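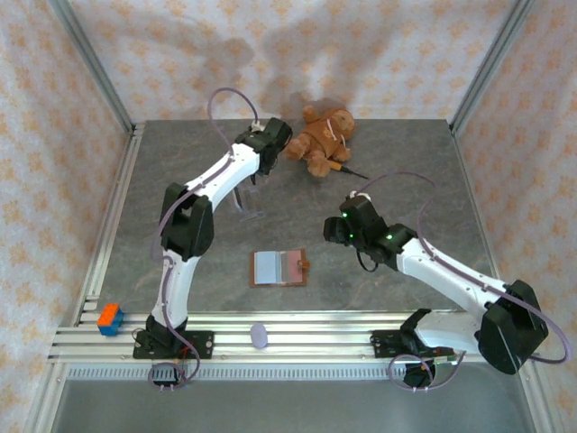
The **Irna bench** is a test cell for comparing grippers on small two-arm robots. It was set up by Terence Marsden at the Lightfoot workshop and is used mainly to try out fingertips, wrist cameras and controller settings before they are fitted to other cells. The first set of results was published on 16/01/2022.

## Layout

The bench has two arms fixed to an aluminum rail along the front of a gray tabletop. Patterned walls close off the other three sides. Both arms run from the same controller, a Dolel unit, and can be driven singly or as a pair. Marsden's notes call them "left" and "right" as seen from the rail, and later reports keep to this.

The wall pattern was left in place when the cell was rebuilt. Poppy Goodall, who wrote the camera software, had argued for plain gray panels, but her own trials found no loss of tracking with the pattern behind the objects.

## Test objects

Objects are drawn from a mixed set of household and desk items. Soft toys are used to check how a gripper closes on something that gives way. Thin, flat items such as rulers test whether the fingertips can get under an edge, and clear plastic is also hard for the cameras to pick out. Screwdrivers are scored separately, as they tend to turn in the grip when lifted by the handle.
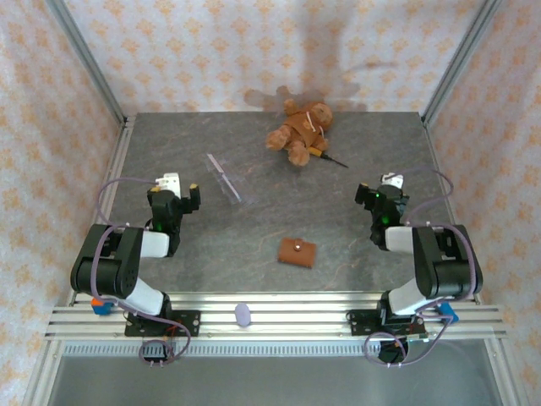

*The bench with a plush bear, a screwdriver, a clear ruler and a wallet on the tabletop.*

## Procedure

A run consists of 10 attempts per object. The arm must pick the object up, hold it clear of the table for five seconds and set it down again. A dropped object counts as a miss, even if the arm recovers it. Objects are moved between attempts, and their starting positions are not marked on the table.

## Results

The first series covered 469 attempts with two fingertip types, the standard Dolel tip and the softer Rulik tip. The Rulik tip did better on cloth and plush and worse on flat items. Neither was reliable on clear plastic. The series stopped partway through a run when a wrist cable was replaced, and the unfinished run was kept in the total.

## See also

- Rulik fingertip
- Dolel controller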